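**Ticket 1780 — Nirnlow client drops connection**
Opened by: Marjorie Rudd
Status: open

Marjorie reports the Nirnlow client losing its session every 17 minutes. Flunum support blames "aging hardware" and wants us to replace the desktop. I doubt it. A bad board doesn't keep time that well.
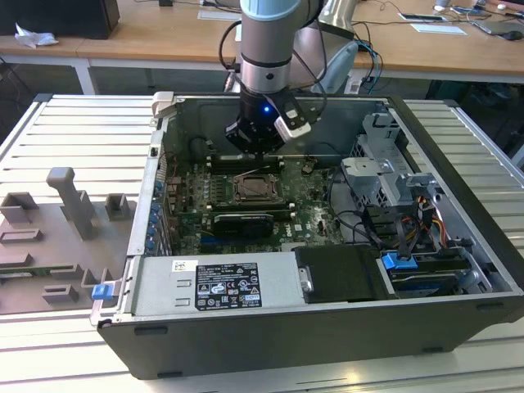 *Dell desktop, side panel off, CPU socket empty.*

Same drop on a laptop over Wi-Fi, so I'm not buying a new PC for this. Flunum then suggested a reinstall — their answer in November too.

Session timeout on the proxy was set to 17. Raised it to 80. Leaving this open until Marjorie gets through a full shift.

— Cheuk-hei Choi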